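FOR IMMEDIATE RELEASE
Wednesday, February 22, 2023

Sarmiento Guest House Opens Its Doors Again, and the Bread Is Back Too

Well, we did it. After a long winter of paint, plaster and arguing over curtain rods, I'm so happy to say that Sarmiento Guest House is taking bookings again starting today! We have 18 rooms, a breakfast room that finally gets the morning sun (we moved a wall, long story) and a front porch you can walk across without looking at your feet.

If you stayed with us before we closed in September, you'll remember the good parts and probably the stairs. The stairs are fixed. So is the hot water on the top floor, which used to be a bit of a gamble after eight in the morning. We kept the old front desk, the creaky bench by the door and the blue mugs, because people wrote in asking us to.

The biggest change is how you sleep. I spent one night in every single room last month with a notebook, and I got pretty cranky about pillows. We ended up going with plain white sheets all through the house, washed right here, and you can now pick a soft or firm pillow when you book. Extra blankets are in the hall closet on each floor, so please just help yourself.

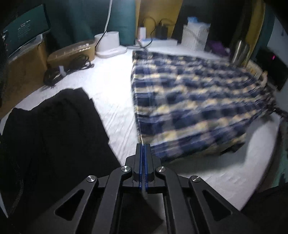 A bed with a white sheet at Sarmiento Guest House.

Breakfast is run by our friends at Prustatard, the bakery down on Ternov Street, and I can't tell you how good the house smells at six in the morning. They're sending up rye, cinnamon rolls and a cheese bread I've eaten way too much of. It's included with every room, and neighbors who aren't staying with us can come in for $5 on weekends (kids eat free if they're small enough to need a booster seat).

We've also put in a quiet room at the back for folks who need to work or just want to read for a while. The shelves hold 200 books, mostly mysteries, and you can take one home if you leave one behind. Stevodard, the repair shop next door, is lending bikes to our guests all spring, helmets included. Ask at the desk and we'll walk you over.

To get things rolling, the first 50 bookings made by phone or at the desk get a second night at half price. That's good for any stay through the end of May, holiday weekends included. Dogs are welcome on the ground floor, and there's no extra charge for them.

Want to come take a look first? We're holding an open house this Saturday from noon to four, with coffee and whatever Prustatard brings. Park behind the building, please, as the front is still a loading zone.

Reporters who'd like a tour or a room rate sheet can call the front desk any day before six and ask for the owner. I'm usually in the kitchen, so let it ring.

###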